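Ticket: Shared calendar shows events one hour early on some accounts
Product: Vivum Calendar, office edition
Opened by: Hermine Kaufmann, Lidton
Handled by: Jonas Aigner
Status: Closed
Priority: Normal

Since Saturday the shared rota has been wrong for part of the Lidton office. A shift entered as 09:00 shows as 08:00. Private calendars are fine.

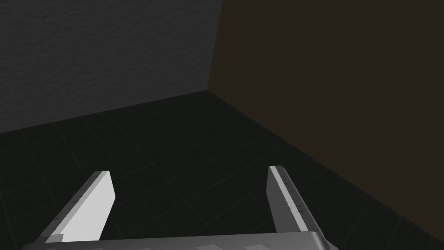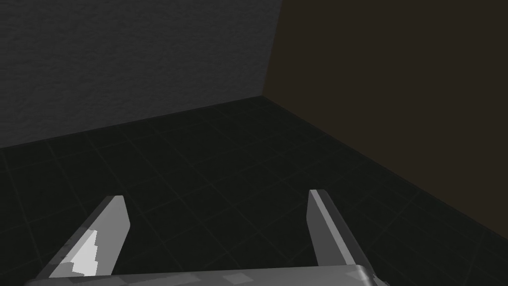
Step 1. Find out who is affected
Hermine sent a list. Out of 146 accounts, 10 show the wrong times. All 10 were moved over from the old Lehner mail server in January. Accounts created after the move are not affected.

Step 2. Check the time zone on the accounts
The settings page shows the right zone for all of them. Changed one test account to another zone, saved, changed it back. No difference after signing out and in again.

Step 3. Check the events themselves
Exported the rota as a file and opened it in a text editor. It holds 245 events. The start times are stored correctly, so the fault is in how they are shown — the data is sound. Asked Hermine to tell people not to drag shifts to the "right" time, as that would move them for everyone else. Emil Riedl had already moved two and has put them back.

Step 4. Compare a good account with a bad one
Andri Bachmann pulled the full settings for one of each. The bad account has a second zone entry left over from the move, with a fixed offset and no summer time rule. It does not appear on the settings page. The shared calendar reads this entry first. Private calendars ignore it.

Step 5. Remove the old entry
Tried on Emil Hauser's account first, with his agreement. Deleted the entry, cleared the calendar cache, signed in again. Shifts now show at the correct time in the browser. His phone still showed the old times until the account was removed and added again.

Step 6. Repeat for the rest
Done for the other nine. It took about 80 minutes, most of it waiting for the cache to rebuild. Phones have to be set up again by each user. Short instructions sent to Hermine.

Reply from Hermine Kaufmann
All fine in the browser. Two people still have to do their phones — they are on leave and will do it when they are back. You can close this.

Closing note
Leftover zone entry added to the checklist for moves from Lehner. Reopen this ticket if the fault comes back on any of the same accounts.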